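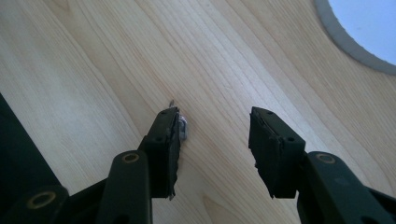
Azra Spahić told our group that pads are the first thing to go, and that she would sooner change them a day early than hear about it from the night shift. She said it before we had our visitor badges on.

We were at the Postance shop in Irnville, on the afternoon round in November. Most people had come for the big welding cell. I stayed at the bench where the two-finger grippers get looked after.

Each gripper has black fingers with squared tips, and a pad on the inner face of each tip. The one out on the pale wood had a ragged edge on its left pad, with a small shiny piece of metal up against that finger. The arms below turn on brass-colored bushings. Bushings get checked for play at every pad change. Azra does it by hand, rocking the finger sideways with her thumb.

Pads are changed in pairs, even when only one side looks bad. The old ones are scraped off, the face is wiped down and the new ones are left under a clamp until the next shift. After that the fingers are closed on a gauge block and the zero is set again. The log sheet for gripper 7 had its last change written in at 371 hours, and the one before that at 423. She blamed a batch of parts with sharp burrs for the difference.

I asked about spare fingers. They keep a full set in a drawer, bought from Bashir, but they are slow to arrive - seven weeks last time.

The tour ended at the loading dock, and the bus back to Cledstead left at 4:30.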